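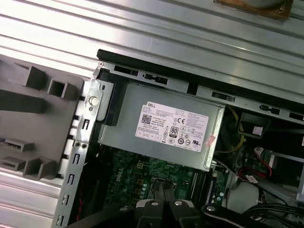
Wrist view, open Dell chassis, fingertips over the socket area.

Ticket: Janari cell, processor placement
Status: resolved, one item left open
Opened: Oct 16, 2025
Component: Vovby placement model, wrist camera input

Reported problem

Placement fails on bright metal lids. The model picks the processor from the tray well enough, but its estimate of the rotation jumps between frames once the lid catches the light. Of 215 logged attempts, 11 ended with the arm stopping itself because the angle estimate had flipped a quarter turn on the way to the socket. All 11 were with the main lamp on full. I'd love to get to the bottom of this one, it's the last big thing between us and the November write-up!

First checks

Wrist calibration redone, no change. Camera mount tightened, no change. Swapped back to the previous set of weights and the flips came back in the same places, so the new training run isn't to blame. Exposure lowered by hand: the lid looked better but we lost the tray walls, and picking got worse.

Then I plotted where the model was "looking" when it chose an angle, and this was the fun part. Nearly all the weight sat on the middle of the lid, where there's meant to be printed text to read the direction from. Blow that out with light and all that's left is a square, and a square looks the same four ways round.
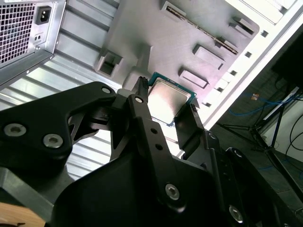 How often does the model work out the angle of the processor?
Once before the grasp and then on every frame until release, with the last 10 estimates averaged.

That averaging was hiding the trouble. A single bad frame is smoothed away nicely, but a run of them drags the average over slowly, so the warning threshold never trips until the arm is nearly at the socket. Anyone reading the old logs should look at the raw estimates, which are in the second column and easy to miss.

What I changed

Masked out the middle of the lid during training, so the model has to use the green border and whatever it can see of the fingers. I expected this to hurt the easy cases. It didn't! The border is thin but it holds up in strong light, and the fingertips give a second reference for free.

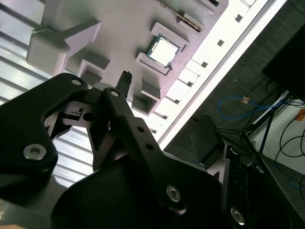
The second change is to the averaging. If any two estimates in the window differ by more than a set angle, the arm pauses and the window is cleared. It costs a moment per pause and I'm very happy to pay it.

I also tried feeding in the angle measured at the tray as a starting guess. It helped a little, then made things worse whenever the part slipped in the fingers, so it's switched off in the config. Leave it off for now please.

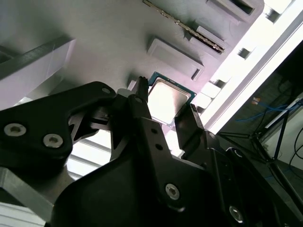

Retest used the same lamp setting and the same starting positions as the failed runs. No quarter-turn flips in any of them. There were six pauses, all cleared by themselves, and the raw column is lovely and flat from grasp to release. I've rerun the plot too, and the weight now sits along the border.

Still open

The mask size is fixed in the training script, so a smaller processor would lose part of its border as well. It needs to scale with the detected outline. I've started on that in a separate branch and will link it to this ticket once the tests pass.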